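Starum square table, white top. Article 958. Price on request, delivery from our store in Dirkstead.

## What it is

The Starum is a simple square table for small rooms: a kitchen corner, a workshop, a classroom, a shop counter. We have sold it for 14 years and changed it very little in this time. The top is smooth and white, without a border, so crumbs and dust do not collect in a groove. The legs are dark.

Customers often ask if the table is strong enough for daily work. Yes, it is made for this. Please do not stand on it or sit on its edge, the legs are not made for such a load. 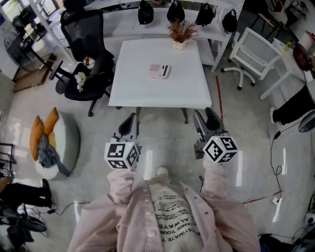
*Square table with white top and dark legs.*

## In the box

- one table top
- four legs
- 20 screws (you need 16, the others are spare)
- one hex key
- a paper with drawings, without words

## Putting it together

Put the top face down on a blanket or on the opened carton. Fix each leg with its screws, but leave them a little loose. When all four legs are in place, turn the table over together with a second person, let it stand on a flat floor, and only then tighten everything. After two weeks of use, please tighten once more. Most complaints about a shaking table come from this forgotten step.

If your floor is uneven, order the Mägi foot set. It screws into the end of the leg and raises a low corner by up to 21 mm.

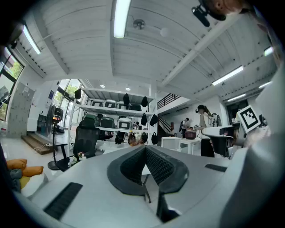 ## Cleaning and care

Use a soft cloth, warm water and a small amount of dish soap. Wipe dry afterwards. Steel wool and scouring powder make the surface dull, and we cannot repair this. Ink from a ballpoint pen comes off with rubbing alcohol if you do it the same day. Hot pots need a mat under them.

## Goes together with

The Basine stool has the same dark legs and fits fully under the top. Two stools can stand on opposite sides, four is too narrow for adults.

## Delivery and returns

We send the table flat, in one carton. Delivery takes some 14 days, in February a little longer because of our stock count. If you want to return it, please keep the carton and write to us before you send anything. A table which was already put together can be returned too, but you must take the legs off first.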